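4.2 Connecting the drip line

The Grondside timer must be mounted and level before the line is attached. Close the outdoor faucet first.

1. Unroll the supply hose along the bed and leave it in the sun until it lies flat.

2. Cut the hose to length. One zone supports up to 122 feet. Longer beds need a second zone (see 4.5).

3. Push the hose onto the Ruddock elbow as far as the collar, then tighten the ring by hand.

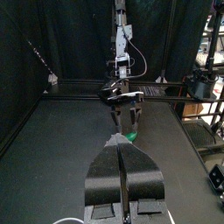 Fig. 7. Two arms, gripper fingers closed.

CAUTION: Do not use pliers on the ring. Overtightening splits the collar.

4. Punch holes for the emitters, starting at the faucet end. The pack contains 50 emitters. Space them to suit the planting, but keep the first one clear of the elbow.

NOTE: Emitters press in with the arrow facing away from the hose. If one leaks at the base, seal the hole with a plug and punch a new one beside it.
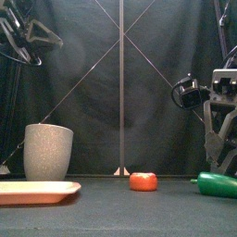

Leave the far end of the hose open at this stage. Dirt and plastic shavings must be flushed out before the end cap goes on.

5. Open the faucet halfway and run water until it comes out clear. Close the faucet.

6. Fit the end cap and stake the hose down at each bend.
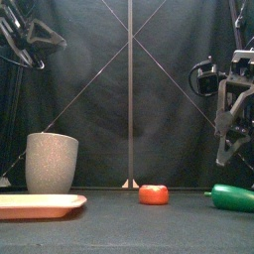 4.3 Setting the watering schedule

1. Turn the dial to START and hold SET until the hour flashes.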